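세탁물 정리 공정에 양팔 로봇을 넣고 나서 바뀐 작업 분장

지난 글에서 Roris 도입 일정만 적고 내용은 미뤄 두었다. 2월에 설치가 끝났고 이제 운영 기록이 어느 정도 쌓였으므로 현장 기준으로 정리한다. 나는 Gurnton에서 공정 관리를 맡고 있다. 로봇 개발자가 아니므로 제어기 내부나 학습 방식은 다루지 않는다. 관심사는 작업 시간, 대기 시간, 그리고 사람이 손대는 횟수다.

Gurnton은 단기 임대 숙소의 객실 정비를 대행하는 회사다. 청소, 린넨 교체, 비품 보충, 퇴실 후 남은 의류의 수거와 보관까지 한다. 의류 건은 계약서상 부대 업무인데 실제 투입 시간은 부대 업무 수준이 아니다. 손님이 두고 간 옷은 집어서 펼치고, 오염과 파손을 확인하고, 개어서 봉투에 넣고, 라벨을 붙여야 한다. 작년 한 해 처리한 의류가 1735점이다. 린넨은 규격이 정해져 있어서 접는 기계가 이미 있다. 의류는 규격이 없다. 소매 길이, 원단 두께, 뒤집힌 상태가 전부 다르고 놓인 자리도 소파, 침대, 의자 등받이로 제각각이다.

Roris는 다리가 있는 양팔 기종이고 손은 다지형이다. 공급과 유지보수는 Mindusley가 한다. 우리는 거실 구조를 그대로 만든 시험실에서 소파 위 의류를 집어 펼치는 동작부터 시작했다. 침대는 면적이 넓어 팔의 도달 범위 문제가 따로 있고, 의자 등받이는 옷이 걸린 방향에 따라 접근 경로가 달라진다. 소파 좌판은 높이가 일정하고 앞쪽이 트여 있어서 첫 대상으로 정했다.
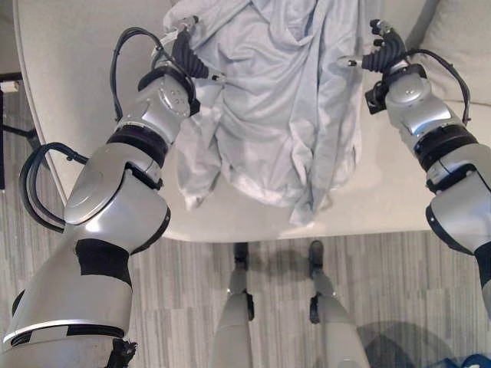
소파 좌판 위에서 양손으로 옷의 위쪽 양 모서리를 잡은 상태

공정상 제일 오래 걸리는 구간은 파지점 결정이다. 사람은 구겨진 옷을 보면 대충 아무 데나 잡고 들어 올린 다음 공중에서 어깨선을 찾는다. 우리 직원들의 동작을 따로 관찰해 보니 처음 잡은 자리를 끝까지 유지하는 경우가 드물었다. 들면서 한 손을 놓고, 다시 잡고, 한 번 털고, 또 바꿔 잡는다. 본인들은 이것을 동작으로 세지 않는다. 작업표준서에도 '옷을 펼친다' 한 줄로 되어 있었다.

Roris 쪽은 이 한 줄을 단계로 쪼개야 했다. 접근, 첫 번째 파지, 두 번째 파지, 들어 올림, 장력 확인, 재파지 판단, 내려놓기. 단계마다 종료 조건과 실패 시 복귀 위치를 정한다. 이 표를 만드는 데 3주가 걸렸고 표를 채운 사람은 객실 정비 직원들이다. 외부 엔지니어는 어느 원단이 늘어나는지, 어디를 당기면 목선이 변형되는지 모른다. 직원들은 알고 있었지만 글로 적어 본 적이 없었다. 초안에는 '적당히', '살살' 같은 말이 많았다. 이것을 당기는 정도와 잡는 폭으로 바꾸는 회의가 제일 길었다.

부수 효과로 작업표준서가 다시 쓰였다. 신입 교육 자료도 이 표에서 나온다. 전에는 선임 옆에서 며칠 보고 배우는 방식이었고 선임에 따라 결과물이 달랐다. 같은 셔츠인데 봉투 크기가 다르게 나오는 일이 있었고, 보관 선반 간격이 맞지 않는 원인이 거기 있었다.

장력 확인 단계는 설명이 조금 필요하다. 양쪽 파지점 사이에 천이 어느 정도 펴져 있어야 오염 판독이 된다. 지나치게 당기면 니트류는 변형되고, 느슨하면 주름 그림자가 얼룩으로 오판된다. 현재 설정은 가운데가 완만하게 처지는 정도를 허용한다. 직원들이 눈으로 검사할 때 옷을 드는 모양과 크게 다르지 않다.

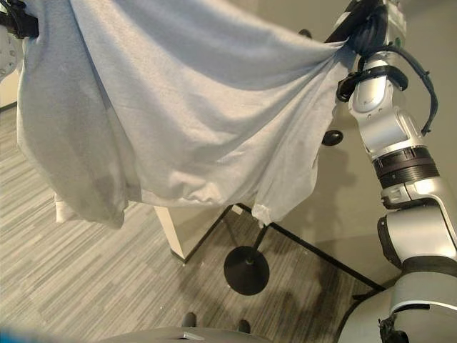

양쪽 그리퍼 사이에 펼친 천. 아래로 완만하게 처져 있다.

판독 결과는 관제 화면으로 넘어오고 정상, 재확인, 폐기 검토의 세 갈래로 나뉜다. 재확인은 전부 사람이 본다. 폐기 검토도 로봇이 확정하지 않는다. 고객 소유물이므로 폐기 판단을 자동으로 넘기지 않는다는 조건은 도입 전에 직원 쪽에서 먼저 요구했고 그대로 운영 규정에 들어갔다. 분실 민원이 들어오면 응대하는 사람이 현장 직원이기 때문에 당연한 요구였다고 본다.

인원 변화를 묻는 사람이 많아서 적는다. 의류 담당 조는 원래 19명이었고 지금도 19명이다. 다만 시간 배분이 달라졌다. 전에는 오전에 객실을 돌고 오후에 한곳에 모여 의류를 처리했다. 오후 작업은 서서 고개를 숙이고 하는 반복 작업이고, 어깨와 손목 통증 신고가 이 시간대에 몰려 있었다. 지금은 오후 조를 둘로 나눠서 한쪽은 재확인 품목과 로봇 미처리 품목을 맡고, 다른 쪽은 객실 비품 점검으로 돌렸다. 통증 신고는 줄었지만 기간이 짧아서 아직 근거로 쓰지 않는다.

나빠진 것도 있다. 첫째, 대기 시간이 새로 생겼다. 로봇이 재파지를 반복하는 동안 재확인 담당은 다음 품목을 기다린다. 몇 분 단위로 끊기는 대기라서 다른 일을 넣기도 애매하다. 품목을 모아 한 번에 넘기는 방식으로 바꿨더니 이번에는 봉투 작업이 밀렸다. 지금은 중간값으로 운영 중이고 만족하는 사람은 없다. 둘째, 호출 업무가 생겼다. 로봇이 정지하면 가장 가까운 직원의 단말이 울린다. 단순 복귀는 버튼 조작이면 되지만 옷이 좌판 뒤쪽으로 밀려 들어간 경우에는 사람이 꺼내서 다시 놓아야 한다. 이 업무가 직무기술서에 없었고, 한동안 가까이 있었다는 이유만으로 같은 사람이 계속 불려 갔다. 지금은 순번제로 바꾸고 수당 항목을 따로 만들었다.

셋째는 숙련의 문제다. 재확인으로 넘어오는 것은 어려운 품목뿐이다. 안감이 분리된 재킷, 장식이 걸리는 니트, 접으면 안 되는 소재 같은 것들이다. 쉬운 품목으로 손을 익히고 어려운 품목으로 올라가던 순서가 사라졌다. 신입은 처음부터 어려운 것만 본다. 대책으로 토요일 오전 물량은 로봇을 쓰지 않고 전부 수작업으로 처리한다. 효율만 보면 손해인데 이 시간을 없애자는 의견은 아직 받아들이지 않고 있다.

비용은 공개할 수 있는 범위가 좁다. 판단 기준으로 삼은 것은 누적 파지 횟수다. Mindusley와의 계약에서 손가락 부품 점검을 4000회 단위로 잡았는데, 의류 한 점에 파지가 몇 번 들어가느냐에 따라 점검 주기가 크게 달라진다. 재파지가 많으면 점검이 앞당겨지고, 점검 중에는 예전 방식으로 돌아간다. 그래서 관리 지표를 시간당 처리량에서 점당 파지 횟수로 바꿨다. 처리량을 지표로 걸어 두면 현장에서 로봇 앞에 놓는 옷을 골라서 놓게 된다. 실제로 초기에 그런 일이 있었고, 얇은 셔츠만 통과한 날의 수치는 비교에서 뺐다.

파지 횟수는 옷을 어떻게 두느냐에 영향을 많이 받는다. 좌판 앞쪽에 걸쳐 둔 것과 등받이에 일부가 올라간 것은 접근 경로부터 다르다. 시험에서는 일부러 여러 상태를 섞는다. 손님이 옷을 규칙적으로 두고 가지 않으므로 시험 조건도 그래야 한다.
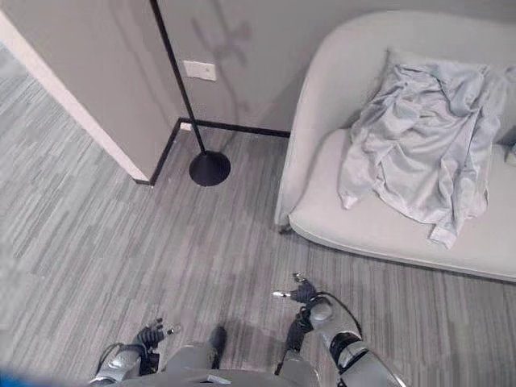 조건을 섞으면 기록 양식도 바뀐다. 처음 양식에는 품목과 소요 시간만 있었다. 지금은 시작 시 옷의 위치, 소매 방향, 재파지 여부, 사람 개입 여부를 같이 적는다. 기록은 직원이 단말에서 고르는 방식이고 자유 서술 칸을 하나 남겼다. 이 칸이 제일 쓸모 있다. 선택지에 없는 일은 전부 여기에 적히고, 같은 내용이 반복되면 선택지로 올린다. 소매 한쪽만 뒤집힌 상태라는 항목도 그렇게 추가되었다.

다음 단계는 Bensaid 현장이다. 객실 수는 적지만 소파 형태가 섞여 있고 바닥재도 객실마다 다르다. 이동은 당분간 직원이 동행하는 조건으로만 허용한다. 객실 안에서 단독으로 움직이게 할지는 정하지 않았다. 직원 설명회에서 나온 질문 중 답을 못 한 것이 두 가지다. 손님이 예정보다 일찍 돌아왔을 때 누가 응대하는가, 로봇이 잡은 옷에서 손상이 발견되면 원래 있던 손상인지 어떻게 확인하는가. 앞의 것은 동행 직원이 맡는 안으로 협의 중이다. 뒤의 것은 집기 전 상태를 기록으로 남기면 될 것 같았는데, 구겨진 상태에서는 안쪽 손상이 보이지 않는다. 펼친 뒤의 기록만으로는 시점을 구분할 수 없다. 보험 쪽 문의를 넣어 둔 상태다.

재파지 판단 기준은 현장별로 따로 가져갈지 공통으로 묶을지 아직 논의 중이고, 나는 공통 표에 현장별 예외를 붙이는 쪽을 선호한다. 표가 두 벌이 되면 교육 자료도 두 벌이 된다. Bensaid 쪽 첫 기록이 나오면 점당 파지 횟수부터 비교해서 올리겠다.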